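Cladska, l'appli d'enchères caritatives avec des célébrités : notre avis

Un dîner avec une actrice, une visite de plateau, un message vidéo pour un anniversaire : les enchères de ce genre se sont multipliées, et Cladska est l'application dont on parle le plus en ce moment. Je l'ai utilisée de février à mai, avec un vrai compte et de vraies mises.
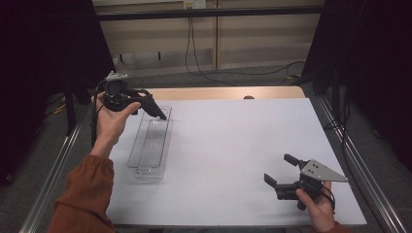
Temps de lecture : 2 min

L'inscription demande une pièce d'identité et une carte bancaire. La mienne a été validée un mardi en fin de matinée, alors que je l'avais envoyée la veille au soir. Ensuite, on choisit ses centres d'intérêt (cinéma, musique, télévision, sport) et l'accueil se remplit de lots. La plupart démarrent à 100 euros, les plus courus grimpent vite. Un café de 70 minutes avec la comédienne Rosalba Testa, au profit de l'association Binomel, affichait déjà 700 euros quand je l'ai ouvert. Je n'ai pas suivi.

Chaque fiche indique le lieu, la durée, le nombre d'accompagnants et ce qui reste à la charge du gagnant. Le transport l'est presque toujours. La part reversée à l'association figure aussi, mais tout en bas, après les conditions d'annulation. Sa place serait à côté du prix. 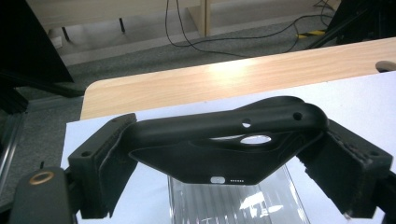 Pièce noire tenue entre les deux doigts d'une pince.

J'ai remporté un seul lot, deux places pour une avant-première au cinéma Monti avec rencontre de l'équipe du film. Les billets sont arrivés par courriel et la rencontre a bien eu lieu, un peu écourtée : quinze minutes au lieu de la demi-heure prévue. Le service client a répondu poliment à ma remarque, sans proposer de geste.

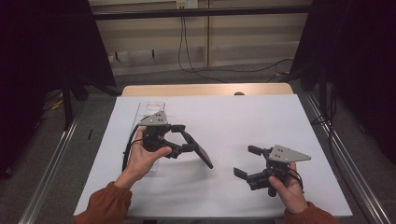

Côté technique, les alertes de surenchère arrivent parfois en retard. J'ai perdu deux fois un lot pour cette raison - la mise automatique règle le problème, à condition de fixer un plafond et de s'y tenir. La recherche par nom fonctionne bien, celle par ville beaucoup moins.

Par rapport à Skindau, son concurrent direct, le choix est plus large et les fiches plus complètes. Skindau garde l'avantage sur les frais, qui sont compris dans la mise. Chez Cladska, il faut ajouter 6 % au moment de payer.

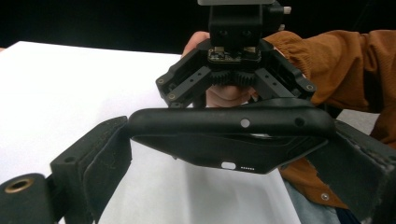

Les dates sont l'autre point faible. Beaucoup de rencontres sont annoncées « selon l'agenda de l'artiste », et le gagnant n'a qu'un refus possible avant de perdre son lot. Pour quelqu'un qui travaille en horaires fixes, c'est court.

Points forts : offre variée, fiches détaillées, mise automatique fiable.
Points faibles : frais en sus, alertes lentes, dates imposées.

Note : 3,5 sur 5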